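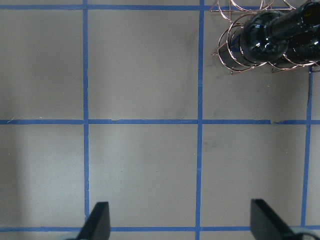 Masking tape for painting and layout work: frequently asked questions

Does Ollov sell more than one grade of tape?
Yes. Ollov Standard is a crepe paper tape with a rubber adhesive. Ollov Low is the same backing with a weaker acrylic adhesive, intended for wallpaper, fresh paint and veneer.

How long can the tape stay in place?
Standard should come off within 5 days indoors. Low can remain for up to 30 days if it is kept out of direct sun. Ultraviolet light hardens both adhesives and shortens these times.

How long should new paint cure before I tape over it?
Follow the paint label. Dry to the touch is not cured. If the label gives no figure, test a short piece of Low in a corner and check the surface when you remove it.

Why does paint bleed under the edge?
The usual causes are dust on the surface, an edge that was not pressed down, or too much paint on the brush. Press the edge with a plastic putty knife. On textured walls, seal the edge first with a thin coat of the base color and let it dry.

How do I lay a long straight line?
Mark both ends, fix the tape at one end, unroll past the second mark and lower it in one motion. Do not stretch it. Stretched tape pulls back later and the line will wander.

When should I remove it?
Remove it while the last coat is still slightly soft. Pull slowly at 45 degrees, back over the tape itself. If the paint has dried hard, score the edge with a sharp knife first.

What takes off leftover adhesive?
Mineral spirits on a cloth will soften rubber adhesive. Use warm soapy water on acrylic. Try either on a hidden spot, especially on plastics.

How should rolls be stored?
Flat, in the bag, between 50 and 75 degrees Fahrenheit. A roll that has picked up grit on its side will leave a ragged edge — discard the outer turns.

Can I order in bulk?
Cases hold 20 rolls. For orders over 1,000 rolls, write to Stella Biwott in trade sales. Samples of both grades are sent on request through Muthoni Swai at the same office.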